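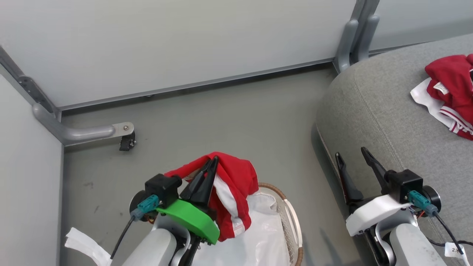
Cladska Top-Load Washer: User Manual
Section 4. First use and everyday washing

Home | Manuals | Parts | Contact

Updated in December by Delia Godoy

4.1 Before the first wash

1. Check that all four transit bolts are out of the back panel. Keep them for moving house.
2. Connect the inlet hose to the cold tap and hand-tighten it. Do not use a wrench on the plastic nut.
3. Hook the drain hose over the standpipe.
4. Run the Rinse program once with the drum empty.

CAUTION: The washer draws up to 2000 watts while heating. Plug it straight into a wall outlet. Do not use an extension cord.

4.2 Sorting and loading

1. Empty all pockets and close zippers.
2. Wash new red or dark items on their own the first few times, especially if they have white trim.
3. Turn printed shirts inside out.
4. Drop items in loosely. Stop when the load reaches the line of holes near the top of the drum.
5. Close the lid until it clicks.

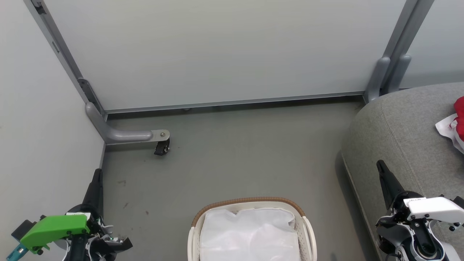
NOTE: Rugs with a rubber backing must not go in this washer. Bath mats without backing can be washed on Heavy, one at a time.

4.3 Choosing a program

Turn the dial clockwise only. Daily is suitable for most cotton and mixed loads. Gentle spins at 500 rpm and leaves clothes wetter, so allow more drying time. To change program after starting, hold Pause until the light blinks, then turn the dial.

4.4 After the wash

1. Wait for the lid lock to release.
2. Take the load out and shake each item before hanging.
3. Wipe the rubber lip under the lid.
4. Leave the lid open until the drum is dry.

If the lid stays locked, switch off at the wall and see Section 7.

Comments

Haiyan Peng: Mine came with the drain hose clipped inside the drum. Look there before you call Parts.

Dardo Espinoza: Does step 4 in 4.1 need detergent? It doesn't say.

Delia Godoy: No detergent for that one. I'll add it.

Javiera Durán: The Pause light on ours takes a while to blink. Keep holding it.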